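Lonell to Open Two-Arm Packet Handling Cell to Visitors at Stitton Site

STITTON – Lonell will hold an open day at its Stitton site on Wednesday, with live runs of a two-arm handling cell built for small, flexible retail packets. Doors open at 10 a.m. and the last run starts at 3:30 p.m. Admission is free, but places on each run are limited and must be booked through the Lonell events desk.

The cell is the main working exhibit. It is used by Lonell to develop handling routines for tea sachets, snack packets and other light goods that bend, slide and fold when they are gripped. Visitors will see the same tasks that the development team runs during a normal working week, at normal working speed.

Packets of this kind are a known problem for automated handling. A rigid carton has flat faces and fixed edges, and a gripper can close on it at a planned point. A filled packet has no fixed shape. Its contents move, its seal may stand up or lie flat, and the printed face that a vision system would use to identify it can turn away as soon as the packet leaves the surface. Suction cups work well on some films and poorly on others. The Stitton cell uses parallel-jaw grippers only, and picks thin packets by the edge.

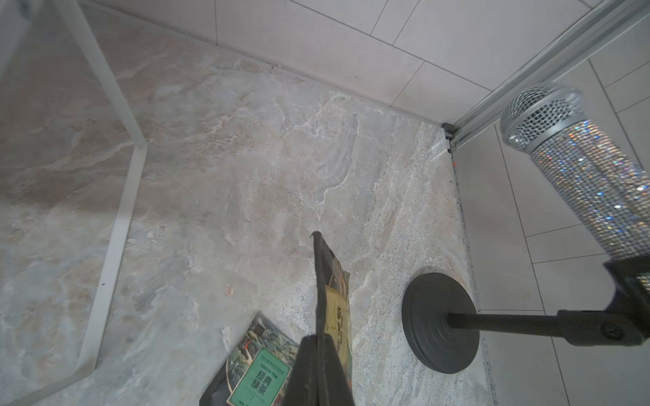 A gripper holds a thin packet upright between closed fingers, with a green tea packet lying alongside.

Each arm has a small camera mounted above the wrist. The wrist view is used in the last stage of an approach, when the position of a packet edge matters more than the position of the packet as a whole. A fixed camera covers the full work area and is used to plan which arm should take which item. The two sources are combined in Radebe, the control software developed by Lonell for the cell.

"The wrist camera tells us where the film is, and the fixed camera tells us where everything else is," said Gerardo Marras, head of applied handling at Lonell. "Most of our failed picks come from the last inch of travel. The packet shifts a little when the first finger touches it, and the second finger closes on nothing. That is the part of the job we would like visitors to watch closely, including the attempts that do not work."

The open day program consists of 4 runs, each lasting 40 minutes including questions. Every run covers two tasks. In the first, the arms move mixed packets between the shelf of a small cart and the floor of the work area. In the second, single packets are lifted by the edge, turned, and set down again. The order in which packets are presented will be changed between runs, and visitors may ask for a particular item to be moved or placed at a different angle before a run starts.

Both arms share one rail, and the work area is enclosed by tiled walls and a marble-patterned floor. Lonell uses a patterned surface for this series of trials as a test of the vision software, which must separate the outline of a packet from the veins and blotches behind it. Results on plain surfaces are recorded separately and are not part of the demonstration.

During the current test series the cell has logged 839 pick attempts. Lonell will make a printed summary of the log available at the reception desk. The summary lists attempts by packet type, grip position and outcome, and gives the reason recorded for each failed pick. Drops, double picks and picks stopped by the operator are listed as separate entries. Figures for the open day runs will be added to the log in the same way as any other session.
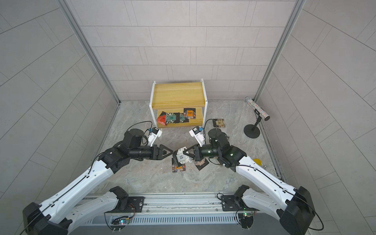
The two-arm cell at work, with the right gripper closed on a snack packet and further packets on the floor and cart.

Technical staff will be present at the cell throughout the day. Questions on gripper geometry, camera placement and cable routing can be put to them directly between runs. The software station will be open to visitors after the second and fourth runs, and staff will replay logged picks on request. Packaging producers who want to discuss a specific product are asked to send its dimensions, film type and filled weight in advance. Samples can be left at reception, but will not be run on the day.

The handling routines shown at Stitton are intended for use in Zarnon, a compact order-packing station that Lonell plans to offer to small food and beverage distributors. Zarnon will use the same two-arm layout. It is at the design stage, and no price or delivery date has been set – Lonell expects to give a further update in January.

"We have had requests to see a finished station," Marras said. "We would sooner show the part we are still working on. A distributor who handles thin packets every day can see in a few minutes whether our test items are close to what they ship, and if they are not close, we need to hear that now."

Visitor information

Runs start at 10:30 a.m., 12:00 noon, 2:00 p.m. and 3:30 p.m. Visitors should report to reception 15 minutes before their run to sign in. Photography is allowed from the marked visitor area. Flash must be switched off, as it affects the vision system. Visitors must stay behind the marked line whenever the arms are powered. Parking is available on site, and the demonstration room is on the ground floor with step-free access.

About Lonell

Lonell develops robotic handling equipment and control software for light packaged goods. Its test and demonstration work is carried out at Stitton.

Media contact

Press office, Lonell, Stitton. Interviews with Gerardo Marras can be arranged for the morning of the open day, before the first run.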